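Nillance, décembre 2018 — Pluvgate annonce l'extension de son service de colis individuels de goûters emballés aux résidences étudiantes de Nillance. Le service, limité jusqu'ici à 2 résidences, repose sur un principe unique : un coffret en carton, garni à la main de produits sous emballage individuel, remis à l'occupant de la chambre.

**Composition et format**

Chaque coffret associe des gâteaux en sachet, des viennoiseries ou pâtisseries préemballées et des confiseries. Aucun produit frais ni aucun produit en vrac n'entre dans la composition. Les références sont sélectionnées par Keton, fournisseur du service, selon trois critères : intégrité de l'emballage, date de durabilité minimale et encombrement.

Le coffret Jelínek, modèle retenu pour l'extension, est une boîte sans compartiments. Les sachets les plus volumineux sont placés en premier, contre les parois ; les petites pièces — bonbons, biscuits à l'unité — occupent ensuite les angles et les intervalles. Le garnissage s'effectue boîte ouverte, sur toute surface plane disponible, et ne nécessite pas de matériau de calage.

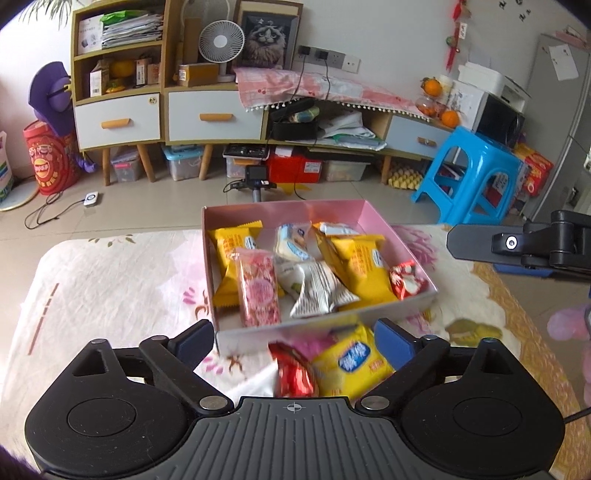 *Coffret rose ouvert, posé sur un lit : gâteaux en sachets jaunes, pâtisserie sous emballage à fleurs et confiseries.*

**Résultats de la phase pilote**

La phase pilote s'est achevée en octobre. Elle a porté sur 2 000 coffrets, garnis selon 40 combinaisons de produits. Le suivi a concerné la tenue des emballages, le taux de remplissage et la durée de préparation. Les combinaisons comportant plusieurs sachets gonflés de grande taille ont été revues : elles laissaient un volume perdu au centre de la boîte et gênaient la fermeture du couvercle.

La consigne de garnissage a été modifiée en conséquence. Les sachets souples se placent désormais à plat ou légèrement inclinés, sans compression. Les pâtisseries fragiles restent en partie supérieure — leur emballage ne doit supporter aucun autre produit.

**Déploiement**

Pluvgate prévoit la préparation de 4 000 coffrets pour la première période d'exploitation. Les commandes sont enregistrées par l'accueil de chaque résidence et regroupées par bâtiment. La liste des ingrédients et des allergènes figure sur l'emballage de chaque produit ; un récapitulatif est joint à la livraison.

Les coffrets se conservent fermés, à température ambiante, à l'écart des sources de chaleur. La boîte vide peut être rapportée à l'accueil en vue de son réemploi.

**Contact presse**

Pluvgate — Service communication, Nillance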